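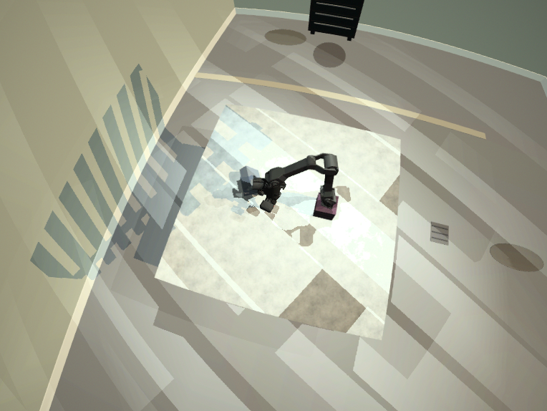 Mottled off-white surface on a taupe-gray floor.

Etico Stone-Look Floor Coating: Frequently Asked Questions

What is the coating made of?
Etico is a two-part water-based epoxy with mineral pigment. The clear topcoat is sold separately.

Which colors are available?
Drevik is a warm cream, Heltska a cool gray and Ingvarsson a dark slate. All three dry to a cloudy pattern. The pattern varies from batch to batch, so mix all cans of one color together before starting.

How much area does one kit cover?
One kit covers 400 square feet in a single coat on smooth concrete. Rough or porous concrete takes more – expect around 18 percent extra on a broom finish.

How many coats do I need?
Two. Wait overnight between coats. If the first coat has been down longer than two days, sand lightly and vacuum before recoating.

Can I apply it over old paint?
Only if the paint is sound. Press tape onto a scored patch and pull it off sharply. If paint comes up with the tape, strip the floor.

Does it work on wood?
No. Wood moves too much and the film will crack at the joints.

When can I park on it?
Foot traffic is fine after one day. Keep vehicles off for a full week, longer in an unheated garage in January.

How do I clean it?
Use a damp mop and mild detergent. Do not use citrus cleaners or steam.

Where is the batch number?
On the lid of the Part A can, below the color name. Have it ready when ordering touch-up material.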